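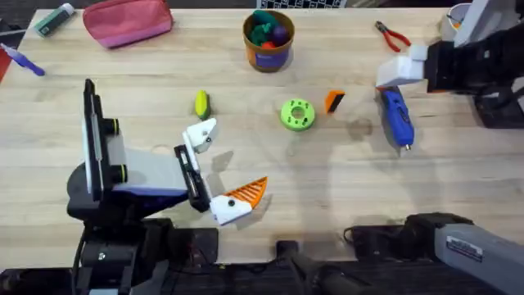

The Table from Saavedra

When Mirta Rivadeneira's father gave up the shop in Saavedra, he told each of his people to take one thing, and everybody took something sensible. Leen Karam took the good vise. Maximiliano Paredes took the coffee maker, which he had been complaining about for 18 years and could not now bear to see go to a stranger. Mirta, who could have had the van if she'd asked, took the table.

It was a pale table, very light, with the planks running the long way and hardly any grain to them, and over time it had picked up a number of dark smudges that no soap had ever shifted. She knew a few of them personally. There was one from a jar of walnut stain that she had knocked with her elbow when she was nine, and her father had looked at it for a long moment and then asked whether she wanted a sandwich. She could not have told you why that had stayed with her, but it had, and whenever she saw the mark she felt slightly hungry.

"You'll never get it up the stairs," said Nicanor Domínguez, who had been called over to help get it up the stairs.

"It went down some stairs once," said Mirta. "It must have."

"That's not how stairs work."

They got it up on the third try, with the legs off and a blanket around the top, and with Leen walking backward ahead of them calling out the landings as though she were bringing in a ship. The neighbor on the second floor opened her door, took in the whole business, and brought out a plate of crackers. It was that kind of building – people came out to look and then, having looked, felt they ought to contribute.

By evening the table was under the window and Mirta had begun to put her things on it. She had meant to do this properly. She had bought little trays for the purpose, and labels, and a pen for the labels. But the first thing to come out of the box was the blue hand tool, the one with the darker grip, and she laid it down on the bare wood without thinking, over toward the right, with its metal tip pointing at her, and it looked so much at home there that the trays stayed in their bag. After that came a white cup, which went up in the far corner, and after that a great many small things that had no home at all and were simply let loose across the planks to find their own places.

"My father would have a fit," she said.

"Your father kept his glue in the bread box," said Nicanor.

This was true, and she had forgotten it, and she laughed so hard that she had to sit down on the rolled-up blanket. Then she telephoned him, although it was late and he had gone to bed at nine every night of her life. He answered right away.

"Is it level?" he said.

She put her hand flat on the wood, which told her nothing, and then set a pencil down and watched it. The pencil thought it over and rolled, very slowly, toward the window.

"Nearly," she said.

"It never was. Put a bit of card under the back leg, the left one. Not too much." She could hear him shifting about, getting his pillow behind him, settling in for a real talk. "Is the walnut still on it?"

"Still there, Papa."

"Good," he said. "Have you had anything to eat?"

She looked over at Nicanor, who was holding out the last of the neighbor's crackers, and told him she was just about to.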